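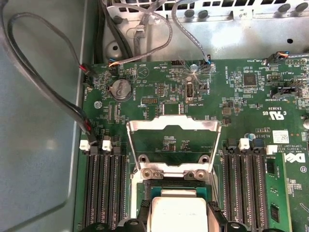

The green board inside my secondhand server, coin cell and all.

So I bought a server. A real one, the long flat metal kind that's supposed to live in a rack in a chilly room, and it now lives on my workbench next to the Christmas wrapping paper (it was December, I had gift money, you can guess the rest). It came from Dmytriv, the surplus place out past Palmont, and I paid $300 for it, plus $38 for a box of used memory I may or may not need.

My first job was the clock. It kept forgetting the date every time I pulled the plug, so I wanted a fresh coin cell in there before anything else. I love that the board just says BATTERY right next to it! Half the labels on this thing are like that. HDD_TEMP, FAN_MOD1, BEEP. I don't know why BEEP makes me so happy but it does.

The wiring took me longer. I wrote down where every plug went before touching any of it, on the back of a Stakel parts catalog, and I still had to go back and check the fan ones twice. If you've only ever built desktops, give yourself an evening for this part and put on a good long album.

Then came the processor, the bit I'd been dreading. The old owner ran a slower chip and I'd found a better one for cheap, so in it goes. You open up the metal frame over the socket, hold the chip by its edges, and lower it straight down. No sliding, no wiggling. I held my breath the whole time, which I don't recommend, and I washed my hands first like I was about to deliver a baby.
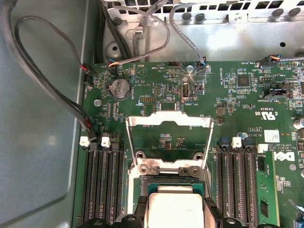 Do I need to fill every memory slot before I turn it on?
Most boards will start with just one or two sticks, as long as they're in the slots the manual tells you to use first.

Next up is the drive shelf. I have over 700 old family videos to move onto this machine, and a Prurent backup box that has been making a ticking sound since the summer, so I'd like to get going on that. I still need four short screws and a longer power cord.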